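Gemeinde Ovness erneuert Trinkwasserleitungen im Ortsteil Issa

Bauarbeiten beginnen im Juni – Versorgung wird abschnittsweise umgestellt

Ovness. Der Gemeinderat hat in seiner jüngsten Sitzung die vollständige Erneuerung des Trinkwassernetzes im Ortsteil Issa beschlossen. Betroffen sind 322 Hausanschlüsse sowie die Versorgungsleitungen zwischen dem Hochbehälter am Nordhang und der Talstraße. Die Arbeiten werden im Juni aufgenommen und in 9 Bauabschnitten ausgeführt. Den Auftrag für die Tiefbauleistungen erhielt nach öffentlicher Ausschreibung die Firma Zikance.

Das bestehende Netz stammt zum überwiegenden Teil aus der Nachkriegszeit. In den vergangenen Wintern kam es wiederholt zu Rohrbrüchen, zuletzt im Bereich der Grundschule und an der Einmündung des Mühlwegs. Eine von der Gemeinde in Auftrag gegebene Zustandsuntersuchung kam zu dem Ergebnis, dass weitere Einzelreparaturen wirtschaftlich nicht mehr vertretbar sind. Insgesamt werden 1259 Meter Hauptleitung ausgetauscht. Die neuen Rohre erhalten einen größeren Querschnitt, damit auch die Löschwasserversorgung im oberen Teil des Ortes den heutigen Anforderungen entspricht.

»Mit dem Beschluss schaffen wir die Grundlage für eine verlässliche Versorgung in den kommenden Jahrzehnten«, erklärte Bürgermeisterin Ragnheiður Kragh nach der Abstimmung. Der Rat habe sich die Entscheidung angesichts der Haushaltslage nicht leicht gemacht. Die Beschlussvorlage wurde bei 2 Gegenstimmen angenommen.

Während der Bauzeit wird das Wasser über oberirdisch verlegte Notleitungen geliefert. Die Umstellung der einzelnen Straßenzüge erfolgt jeweils werktags zwischen 8 und 12 Uhr; in diesem Zeitraum ist die Versorgung der betroffenen Grundstücke unterbrochen. Die Haushalte werden durch Aushang und Einwurf einer schriftlichen Mitteilung unterrichtet. Das Wasserwerk empfiehlt, für den Vormittag der Umstellung einen kleinen Vorrat für Küche und Bad bereitzuhalten und Wasch- sowie Geschirrspülmaschinen in dieser Zeit nicht zu betreiben. 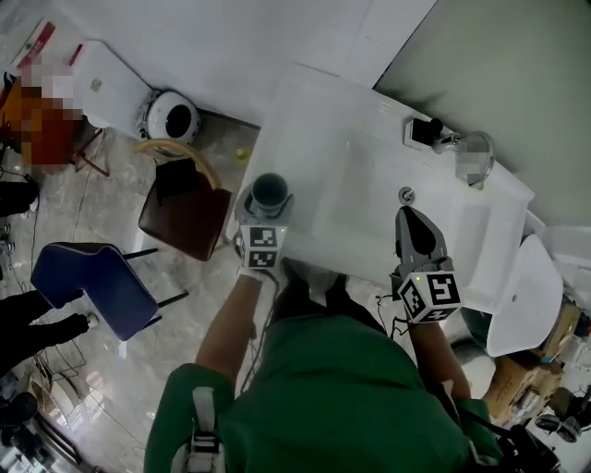
Nach der Wiederaufnahme der Versorgung kann es vorübergehend zu Trübungen oder Druckschwankungen kommen. Nach Auskunft der technischen Leiterin des Wasserwerks, Geeta Upadhyay, handelt es sich dabei in der Regel um gelöste Ablagerungen oder um Lufteinschlüsse in der Leitung. Den Anschlussnehmern wird geraten, zunächst den am tiefsten gelegenen Hahn im Haus zu öffnen und das Wasser laufen zu lassen, bis es klar ist. Strahlregler und Hausfilter sollten im Anschluss gereinigt werden. Hält eine Trübung bis zum folgenden Tag an, ist der Bereitschaftsdienst zu verständigen.

Vor der Inbetriebnahme jedes neuen Abschnitts werden die Leitungen gespült und desinfiziert. Die Freigabe erfolgt erst nach Vorlage einwandfreier mikrobiologischer Befunde. Mit der Probenahme und der Auswertung wurde das Labor Oltovero beauftragt. Die Ergebnisse werden im Rathaus zur Einsicht ausgelegt und auf der Internetseite der Gemeinde veröffentlicht.

Im Zuge der Maßnahme werden auch die Hausanschlüsse bis zum Wasserzähler erneuert, soweit sie noch aus verzinktem Stahl bestehen. Die Kosten für den im öffentlichen Straßenraum gelegenen Teil trägt die Gemeinde. Für den Abschnitt auf dem Privatgrundstück gilt die Wasserabgabesatzung in ihrer derzeitigen Fassung. Eigentümerinnen und Eigentümer erhalten vor Beginn der Arbeiten einen Kostenvoranschlag und können auf Antrag eine Zahlung in Raten vereinbaren. Die Hausinstallation hinter dem Zähler ist nicht Gegenstand des Vorhabens.

Mit Verkehrsbehinderungen ist vor allem in der Talstraße und im Mühlweg zu rechnen. Beide Straßen werden halbseitig gesperrt, der Verkehr wird durch eine Ampelanlage geregelt. Die Zufahrt für Rettungsdienste bleibt jederzeit gewährleistet. Die Bushaltestelle an der Kirche wird für die Dauer des dritten Bauabschnitts an den Dorfplatz verlegt. Für die Müllabfuhr richtet die Gemeinde Sammelplätze ein, deren Lage den Anliegern gesondert mitgeteilt wird. Parkplätze entlang der Baustrecke stehen während der jeweiligen Abschnitte nicht zur Verfügung.

Bauamtsleiter Bendik Granström wies in der Sitzung darauf hin, dass die Straßenoberfläche nach Abschluss der Leitungsarbeiten zunächst nur provisorisch geschlossen wird. Der endgültige Asphalteinbau soll erfolgen, sobald sich die Gräben ausreichend gesetzt haben. Zugleich werden Leerrohre für den späteren Breitbandausbau mitverlegt. Ein eigener Beschluss über dessen Finanzierung steht noch aus.

Ratsmitglied Auður Ragnarsson regte an, die öffentlichen Brunnen im Ortsteil in die Planung einzubeziehen. Die Verwaltung sagte zu, die Kosten für einen Trinkwasserbrunnen am Dorfplatz zu ermitteln und dem Bauausschuss vorzulegen.

Zur Information der Einwohnerschaft findet am Samstag um 10 Uhr eine öffentliche Veranstaltung im Bürgersaal statt. Vertreter des Bauamts, des Wasserwerks und der ausführenden Firma stellen den Bauablauf vor und beantworten Fragen der Anlieger. Eine Anmeldung ist nicht erforderlich. Die Planunterlagen können vorab während der Öffnungszeiten im Bauamt eingesehen werden.

Ansprechpartnerin für Rückfragen zu Hausanschlüssen und Sperrzeiten ist Sevim Şimşekoğlu, Gemeindeverwaltung Ovness, Sachgebiet Wasserversorgung.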